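March, notebook for the block sorting rig, afternoon

Well, we got further than I thought we would! The target for this round is 4,000 episodes and we closed the morning at 1,287, which Mahsa has written on the whiteboard in very large numerals (I think partly to cheer me up after last week's lost drive).

Blocks

Still working out of the clear bin on the floor, with the blue, green and red blocks all in together. I did wonder whether to sort them by color first, and Amr talked me out of it over lunch. His feeling is that the policy ought to meet them jumbled from the start, and I've come round to that, though it does make the first few tries of any session a bit painful to watch. Whoever is driving, please stir the bin by hand every 20 episodes and write it in the log, even if it looks well mixed already.

Wrist view

I spent a good hour going through wrist recordings with a mug of tea, and I keep coming back to the tilted poses. The fingers take up so much of the view, and then there's the duct and all that bright ceiling behind, so I'd like to keep a share of these in the Getorier set and see how training copes. Mahsa would rather drop them. We agreed to hold out 200 episodes and run it both ways, and I'll be a good sport if she's right.
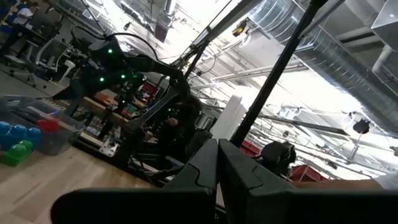
To do before the next session

Move the finished episodes over to Fumport and check the count against the log. Ask Amr which naming scheme Berrada wants, the old one or the one with the operator initials. Tea is running low too.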